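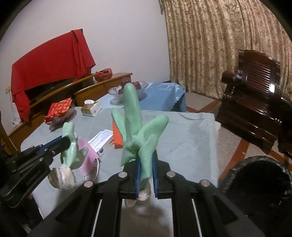 Rubber gloves and hand cream: questions we receive often

Drillby Household Help, last changed Mar 28, 2019

My gloves have a rough side and a smooth side. Which one goes outside?

On most rubber gloves the rough pattern belongs on the outside of the palm and the fingers, so that a wet plate does not slip away. If your pattern is touching the skin, the glove is turned inside out. The color does not help you very much. A mint-green glove often has a cuff of a different, paler color, and the cuff can look the same from both directions.

How do I turn a glove back when the fingers are stuck inside?

Hold the cuff closed, catch some air in the glove and roll the cuff toward the fingers. The air pushes them out one by one. The thumb is usually the last. Please do not pull the fingers with pliers or a fork, we have received such gloves back.

Can I store them standing, with the fingers up?

For an hour, yes. For drying it is better to hang them by the cuff with the fingers down, and after some time to turn them and dry the other side also. A glove which stands on its cuff keeps the water in the folds of the palm, and there the smell begins.

What size should I order?

Measure around the hand at the widest place, without the thumb. If you get 19 cm, take size 7. If you are between two sizes and you use hand cream under the gloves, take the bigger one.

May I wear hand cream under the gloves?

Yes, but give the cream a few minutes first. Creams with much oil can make natural rubber soft and sticky when you use them every day. For this reason we advise a thin cotton glove between - our Tima liners are made for this, order number 2392.

The tube has only very small text. What should I look for?

Look for the list of ingredients and for the sign with the open jar, which shows how many months you can use the cream after opening. The print on the back is often too fine to read at the kitchen table, I use a magnifying glass myself. If your tube has a QR code, you can try it with the phone, but not every code leads to the ingredients.

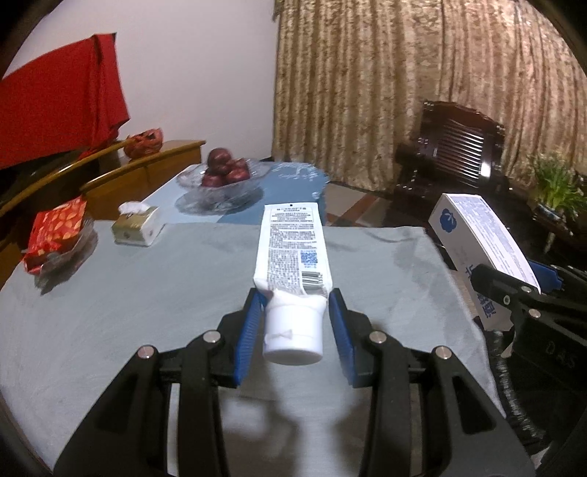
With tubes which stand on the cap, the cream stays near the opening and you do not need to squeeze so hard. Close the cap well before you put it down on a tablecloth. A grease spot on light cloth should get a drop of dish soap before washing, not only warm water.

How long does one pair last?

In a normal kitchen, eight weeks is a good result. Fill the glove with water and look for drops. If you find a hole, do not repair it with tape.

Can I order a single glove?

Since November this is possible, left or right, for the Jin and Tima models. Please write clearly which hand you mean - we still have many left ones.

Where do you send from?

From our store in Droltavitz. The shelf for gloves is number 289, if you come to pick up your order yourself please tell this number at the counter.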